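# Ticket 794 – Bac de tri, poste 3 : reprises ratées sur les blocs en appui

**Ouvert par :** Finbarr Coughlan
**Site :** atelier Hennessy
**Statut :** ouvert, contournement en place
**Date :** novembre 2019

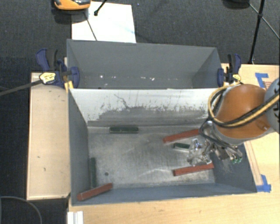
Le poste vide le bac correctement tant que les blocs sont à plat et séparés. Dès qu'un bloc touche une paroi ou un voisin, le taux de prises tombe et le cycle finit en abandon. Le cas type, c'est le bloc rouge dans l'angle, une extrémité relevée contre le coin du bac. Le vert rangé le long de la paroi gauche pose l'autre problème : il faut passer un doigt entre lui et la tôle. On aimerait savoir si c'est un réglage ou si on demande à la machine quelque chose qu'elle ne sait pas encore faire. La réponse compte, parce que Kovau veut mettre le même poste sur le tri des chutes en fin de ligne, et que là-bas les pièces arriveront toutes en vrac.

## Ce qui est attendu

Vider le compartiment avant sans intervention, quel que soit l'état de départ. Un opérateur le fait sans y penser, en poussant du pouce le bloc coincé avant de le prendre. Le cahier des charges de Gavitz dit « bac vidé », sans autre précision.

## Ce qu'on observe

Sur la campagne de juin, 1 477 tentatives enregistrées. Le journal ne distingue pas les causes d'échec, il écrit seulement `GRASP_FAIL`. J'ai relu les échecs à la main pour les classer. Les motifs qui reviennent :

- bloc en biais dans un coin, la pince descend trop haut et se referme sur le vide ;
- bloc plaqué contre une paroi, un doigt touche la tôle avant que l'autre soit en position ;
- deux blocs proches, la pince en prend un et déplace l'autre contre le bord ;
- bloc bien pris, puis lâché pendant la remontée.

Le dernier cas est rare et je le laisse de côté ici.

## Journal

**Entrée 1 – F. Coughlan**

Vérification de l'étalonnage caméra. Refait avec la mire. L'erreur était dans la tolérance avant, elle l'est encore après. Pas de changement sur les prises en coin.

**Entrée 2 – F. Coughlan**

Soupçon sur la position du bac. Si le bac glisse pendant les poussées, toutes les positions de paroi sont fausses. Serre-joints resserrés des deux côtés, repère tracé sur la table, une série complète passée. Le bac est resté sur son repère. On écarte cette piste.

**Entrée 3 – support Trumura**

Bonjour, pouvez-vous nous confirmer la version du planificateur et la valeur de `wall_margin` ? Par défaut, nous interdisons toute prise dont un doigt passe à moins de 7 mm d'une paroi déclarée. Un bloc collé au bord n'a alors aucune prise valide et le système choisit la moins mauvaise, d'où les fermetures à vide.

**Entrée 4 – F. Coughlan**

Version 3, marge par défaut. Ça colle avec ce qu'on voit. Je descends la marge à 3 mm et je relance.

**Entrée 5 – F. Coughlan**

Avec 3 mm, le vert contre la paroi est pris dans certains cas, quand il n'est pas parfaitement parallèle à la tôle. En contrepartie, la pince a touché le bac plusieurs fois et déclenché l'arrêt sur effort. Chaque arrêt demande un réarmement manuel, on perd plus de temps qu'on n'en gagne. Remis à 7.

**Entrée 6 – support Trumura**

C'est le comportement attendu. Pour ces cas nous proposons une primitive de poussée : pince fermée, descente à côté du bloc, déplacement vers le centre, nouvelle image, nouvelle tentative. Elle est désactivée par défaut. Paramètre `enable_nudge`.

**Entrée 7 – F. Coughlan**

Activée. Premier essai décevant, la poussée partait vers la paroi dans une partie des cas. Le repère du bac était déclaré avec l'axe Y inversé dans notre fichier de cellule – erreur de notre côté, sans effet jusque-là puisque rien d'autre ne s'en servait. Corrigé.

Après correction, les blocs en long contre un côté se dégagent bien. Pour ceux qui sont dans l'angle avec un bout en l'air, c'est variable. Quand la poussée est trop haute, le bloc pivote et reste appuyé sur la paroi. Quand elle est assez basse, il retombe à plat et la prise suivante passe.

**Entrée 8 – support Trumura**

Pour les blocs inclinés, nous n'estimons pas l'inclinaison, seulement la position et l'angle dans le plan du fond. La hauteur de poussée est donc fixe. Vous pouvez la baisser, mais l'usure du fond risque de perturber la mesure de profondeur sur les zones brillantes. Le bac en photo est très rayé. Avez-vous des trous dans la carte de profondeur ?

**Entrée 9 – F. Coughlan**

Oui, des trous aux endroits où la tôle est polie par le frottement. Je n'y avais pas prêté attention, les blocs eux-mêmes sortent bien. Essai avec un carton mat posé au fond : carte propre, hauteur de poussée baissée sans incident. Le carton se déplace au bout de quelques cycles, il faudrait peindre ou coller quelque chose.

## Contournement en place

1. `wall_margin` à 7.
2. `enable_nudge` actif, avec 3 poussées maximum par bloc.
3. Au-delà, le poste passe au bloc suivant et revient à la fin.
4. S'il reste un bloc après le second passage, voyant orange et appel opérateur.

L'opérateur est encore appelé, moins souvent qu'avant. Je ne donne pas de pourcentage tant que la série n'a pas été refaite avec le fond mat.

## Avis pour Kovau

On m'a demandé une réponse simple à la question « est-ce que la machine peut faire le travail ». Pour des blocs identiques, dans un bac fixe, avec quelqu'un à portée de voix, oui. C'est lent à côté d'une main, mais ça tourne pendant la pause. Pour des chutes de formes différentes, emmêlées, dans un bac qu'on change à chaque tournée, non, pas avec cette configuration. Il faudrait au minimum l'estimation d'inclinaison, et Trumura n'a pas donné de date.

Je déconseille aussi de vendre l'idée en interne à partir de la vidéo de démonstration. Les blocs y sont tous à plat au départ.

## Reste à faire

- [ ] Peindre le fond du compartiment avant en gris mat (Hennessy)
- [ ] Refaire une série complète, départ en vrac, sans tri préalable des positions
- [ ] Demander à Trumura un code d'échec distinct pour « aucune prise valide »
- [ ] Vérifier les autres fichiers de cellule pour l'axe Y
- [x] Corriger le fichier de cellule du poste 3
- [x] Remettre la marge par défaut

Ticket laissé ouvert jusqu'à la nouvelle série. Merci de répondre dans ce fil et pas par mail, j'ai déjà perdu une réponse du support comme ça.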